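3.2 Lidded cups on the shared table

The second part of the study concerned the cups that people leave behind on a shared table. Earlier work on office tidying has mostly dealt with paper and with mugs that go back to a kitchen. Disposable and semi-disposable cups fall between the two. They have no shelf to return to, and many of them still hold some drink when the person walks away. In the Vosstead building, where the shared tables are used by two tenants, these cups were the most common item in the end-of-day records.

We kept records for 400 cups. Of these, 200 came from the tables on the Trirnance side of the floor and 200 from the Marnura side. A cup was entered once, at the time it was picked up, together with its lid state (on, off, or missing), its material where this was plain, and its place on the table. Places were coded as edge, middle, or seam, the last meaning within a hand's width of the line where two table panels meet. We added the seam code in April, after the first trial sheets showed that staff described many positions by that line.

The tables are cream colored and hold very little besides what people bring to them. A potted palm or a similar small plant is usually kept toward the back edge. Plants matter to the clearing task in a small way, as people tend to treat the area next to the pot as storage and push finished cups toward it. Figure 4 shows a clear cup with a grey lid on one of the tables, with the palm in its white ribbed pot behind.
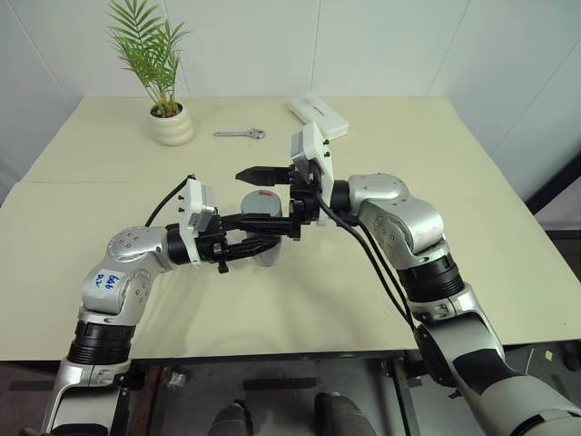 Figure 4. Lidded cup and potted palm on a shared table.

Does a lid make a cup more likely to be left on the table?
In our records it did, with 300 of the 400 cups still having their lids on when they were picked up.

Two readings of this result are possible. The first is that a lid makes a cup look unfinished, so that other people at the table leave it alone in case the owner comes back. Mohammadi makes a similar point about closed food boxes in shared refrigerators. The second is that the drinks sold near the building mostly come with lids, and the share we found simply follows what is bought. We did not collect sales figures and cannot separate the two.

Lid state also affected how the cups were cleared. Open cups were emptied and thrown out in one trip. Lidded cups had to be opened over the sink first, and the lids went into a different bin from the cups. Staff who cleared the tables asked for the two bins to be placed side by side, and this was done for the second half of the record period. We did not time the trips, so the effect of the move is known only from their comments, which were favorable.

Cups with a frosted or cloudy look were coded as clear. Coders disagreed on these more than on any other type, mainly over whether liquid was left inside. Where the two sheets differed, the entry was kept but left out of the counts in Section 3.3.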